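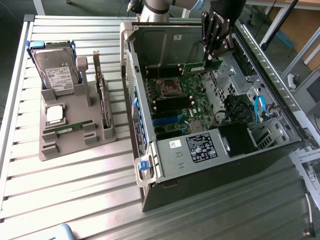
What has to come out of an old workstation before it goes for recycling?

The drives, the expansion cards, the memory, and any battery you can reach. The rest of the case can go as one lump of metal.

Speaker notes, taking a tower apart for parts

Opening. Say who the talk is for: people who look after a small number of office machines and end up with a cupboard of old ones. Say it lasts 40 minutes, with 10 for questions. Hands up for anyone who has opened a tower before. If most have, skip the bit on screwdrivers.

Side panel. Most workstation cases open without tools. Lay the machine flat, open side up, so the cards point straight at you. Mention the Dell on the slide: blue on the inside marks the parts you are meant to touch. There are blue latches along the drive bays and a blue tab by one of the handles. Other makers use green or purple. Burkum used no colour at all, so allow more time for those.

Order of work. Power lead out first, then hold the power button in for a few seconds. Cables next. Take a photo on your phone before you pull any of them. Then cards, then drives, then memory. Leave the power supply shut. Do not open it, even if the label has come off and you want the model number.

Memory. Push both white latches down together and the stick lifts. Hold it by the ends. If the processor has been taken out already, keep a cover over the socket, as bent pins make the board worth nothing to a buyer.

Drives. A 3.5-inch drive comes out with its carrier. Keep the two together. The carriers are hard to find later and Sodico charges more for one than for a used drive. Write the asset number on the carrier with a paint pen.

Pause here for the first lot of questions. Pass the sample tray round. Check it comes back.

Next slide.
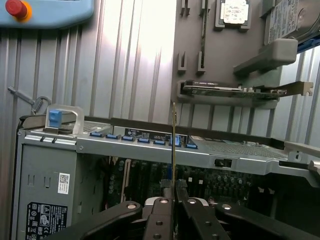 Riga, 04/11/2020

Cards. This part was rewritten after the September run of the talk at Krūmiņa, where it took 18 minutes and people lost the thread. Keep it to three points.

First point, the gold edge. Those are the contacts. Fingers leave grease on them, so hold the card by its bracket and the top edge. If one has been handled, a dry lint-free cloth is enough. No rubbers, no kitchen spray.

Second point, the catch. Long slots often have a small catch at the far end. Release it before pulling. Lift the card straight, both ends at the same pace. Rocking it along its length is fine if it is tight. Rocking it side to side cracks the slot.

Third point, storage. Cards stand upright in a slotted tray with gaps between them. Do not stack them flat. Flemitz sells a tray with 19 slots which fits a normal office shelf, but a cut-down letter rack does the same job if it is lined with anti-static foam.

Labels. Point out the sticker with the QR code and the black label low on the side panel. Copy down what you need from the case before it leaves the building. Leave the stickers on, the recycler may want them.

If someone asks about wiping: separate talk, handout at the back.

If someone asks about resale: memory and graphics cards sell, sound cards do not. Handles and blanking plates go in the spares box.

Finish with the checklist slide and leave it up while people pack away.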